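Checkliste Überlandfahrt, Strecke Girnville – Moriarty
Stand November, mit meinen Anmerkungen

Ich gehe die Liste vor jeder Fahrt mit dem Troltik-Bus selbst durch, meistens mit Kaffee in der Hand und viel zu früh am Morgen. Seit den Überfällen an der Abzweigung nach Civis nehme ich sie deutlich ernster als früher, das gebe ich gern zu!

1. Türen und Fenster
Zentralverriegelung an allen Türen geprüft: ja. Die Schiebetür hinten rechts braucht zwei Anläufe, ist aber zu. Bitte wirklich einmal am Griff ziehen und sich nicht auf das Klacken verlassen (ich hab mich da schon blamiert).

2. Tank und Reifen
Voller Tank bei Abfahrt, Kilometerstand seit der letzten Wartung: 2.602. Reserverad ist drin, Wagenheber auch – der lag allerdings unter dem Gepäck. Wer unterwegs einen Platten hat, will nicht erst zehn Taschen auf die Straße stellen.
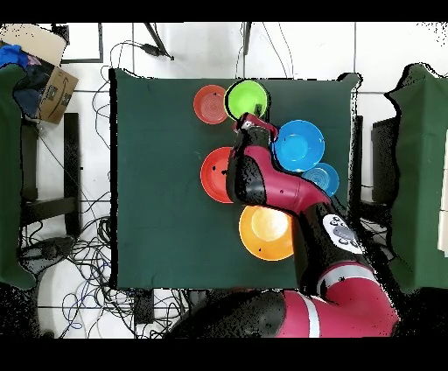

Yupin Kaewsai: Zu Punkt 2, den Wagenheber würde ich hinter den Fahrersitz legen. Bei uns liegt er dort schon lange, und die Passagiere stört das überhaupt nicht.

Gute Idee, übernehme ich ab der nächsten Fahrt.

3. Funk und Telefon
Funkgerät geladen, Gegenprobe mit der Zentrale gemacht. Meldung alle 15 Minuten, auf dem Waldstück dazwischen noch einmal extra. Kommt nach 40 Minuten nichts von uns, ruft die Zentrale bei der Polizei in Girnville an. Die Nummer klebt jetzt am Armaturenbrett, endlich in einer Schriftgröße, die auch ich lesen kann. 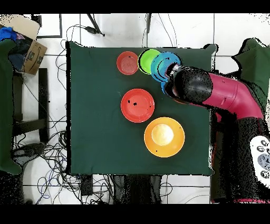

Schüsseln auf dunkelgrünem Tuch

4. Route
Abfahrt nur bei Tageslicht, letzte mögliche Abfahrt 15 Uhr. Zwei Ausweichstrecken eingezeichnet. Die südliche ist holprig und zieht sich, aber man sieht dort wenigstens weit voraus. Fahrzeiten bitte nicht vorher herumerzählen, auch nicht am Kiosk!
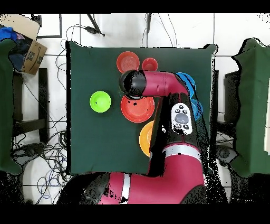
5. Verhalten bei einer Straßensperre
Früh bremsen, Abstand halten, Motor laufen lassen. Mit den Mitfahrern besprochen: ja, wobei hinten jemand geschlafen hat, also vor der Abfahrt nach der Pause gleich noch mal. Fallen Schüsse, dann Köpfe runter und niemand diskutiert mit irgendwem.

6. Verbandskasten
Offen: Druckverbände fehlen, 3 Stück bestellt. Ich trage sie nach, sobald sie da sind.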